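Breson is looking for people who sleep badly and don't mind writing about it.

We're putting together a printed collection of sleep diaries from in and near Fakidstead. Last year's call brought in 1183 pages, a good many of them composed at 3 a.m. and it showed. We'd like more of the same -- with legible handwriting, if you have it in you.

**What you'd do**

- Keep a diary for 60 nights, starting in July
- Write at least a few lines each morning ("Bad" is a fair summary but we can't print two months of it)
- Come to one evening meeting at the Marwat building, where the coffee is decaf and tastes like it

**What you'd get**

- $165, paid when the diary comes in
- A copy of the book, which may help you drop off
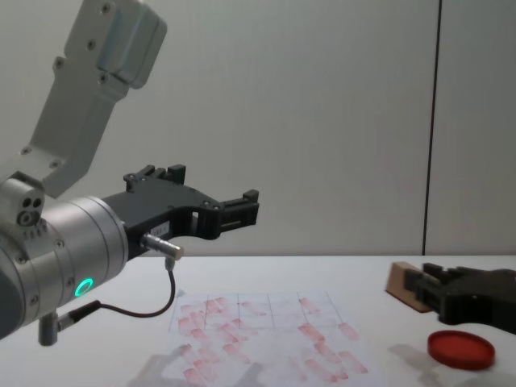

## How to apply

Send us one page on your worst night. Neighbors, dogs and in-laws are all welcome subjects. No poems about the moon -- we have plenty left over from 2000.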